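Gripper Talk > End Effectors > Fingertip comparison, ribbed vs flat pads on die springs

cycle_drift
Started: December 2022

Trying to settle on fingertips for a pick-and-place job with die springs. Parallel gripper, wrist camera, springs go from a bin to a peg board. I have the Grikero ribbed pads and a set of plain Antoniuk plates. Ran 900 picks on each at the same closing force. Grikero dropped 2. Antoniuk dropped 169. Before I order more of the ribbed ones, has anyone seen them wear on steel coils?

pegboard_mm
Wear is slow. I have 1,234 cycles on one pair and the ridges still measure within tolerance. My complaint is release. If a ridge seats in the gap between two coils, the spring leaves the finger at an angle and misses the peg.

torsion_bar
Disagree on the cause. A tilt on release is usually one finger opening ahead of the other. Check sync before you blame the pad. Also, 169 drops on plain plates sounds like too little force. The comparison isn't fair if you tuned for the ribbed pads first.

cycle_drift
Force was tuned on the plain plates, then left alone. Sync is fine by the encoder log.

torsion_bar
Then post the force value. Same closing command does not mean same contact force if the pads differ in thickness.

cycle_drift
They do differ. I'll shim the plates and rerun.

h_ekwueme
We went through this at Puvdale in July. Pad choice mattered less than grip height. Low on the spring, the top coil stays clear for the camera and you can find the center opening for the peg. High on the spring, the fingers hide it. The part that cost us more time was exposure. Glossy red coils against a teal bin, auto exposure hunts whenever there is glare on the plastic. Pruva controller users can lock it per waypoint.
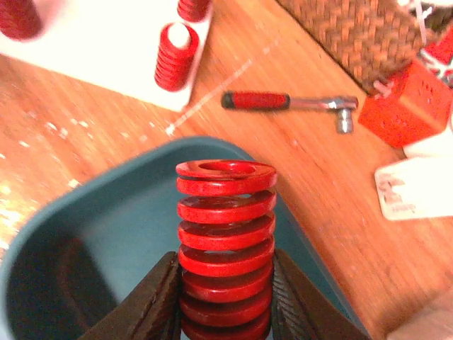
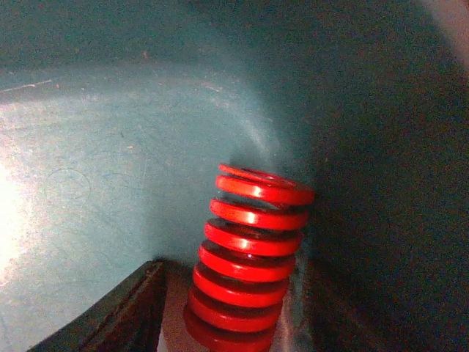 Photos: Halima Ekwueme

The first has the grip at the base with the top opening in view. In the second, look at the left side of the teal surface, where the glare goes to white. Our edge detector did badly on that kind of background until we locked exposure.

pegboard_mm
Base grip makes the tilt worse for me. More spring above the fingers, more lever arm when it lets go.

h_ekwueme
Lower the spring onto the peg before opening. The peg takes the side load.

torsion_bar
Agree with that. Still want to see the shimmed numbers.

cycle_drift
Shims are cut. Same bin, same springs, exposure locked this time. Will post the log in this thread.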